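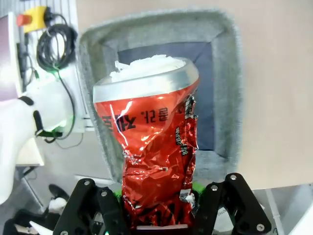 I'd been at Kestbridge for ten minutes when Madhu Mathur handed me a hex key and told me to make myself useful. She looks after the sorting cell, and mornings there start with the fingers – pads wiped, screws checked, then a slow open and close while she listens for clicks. I heard nothing. She heard something, and off came a pad!

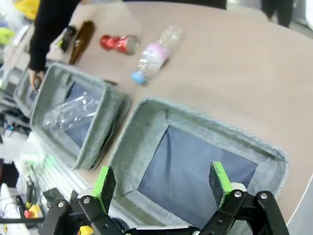
Zoltán Nyitrai handles the wrist camera, and he'd rather redo a calibration than argue about one. It took him 2 tries, and we were running again by 8.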